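Thursday, May 24, 2018

Ciltulmont trial kit, second look. The quote is 3961 for the pair of arms plus rails, and Sipho wants a yes or no from us. I'm not there yet. The brochure promises "soft goods handling out of the box" and the rep's demo used a stiff cardboard carton - not the same thing at all. Backpack on the mat today, both arms on the front rail.

Still open:

- warranty covers the grippers for 60 days only
- cable routing looks like an afterthought
- no price for spare joints, asked Evelien to chase it

Would not sign before we see 20 clean runs in a row on our own bags. 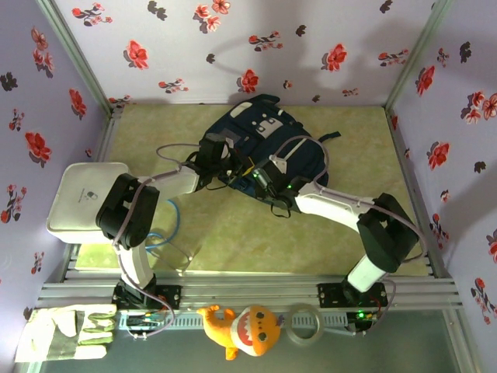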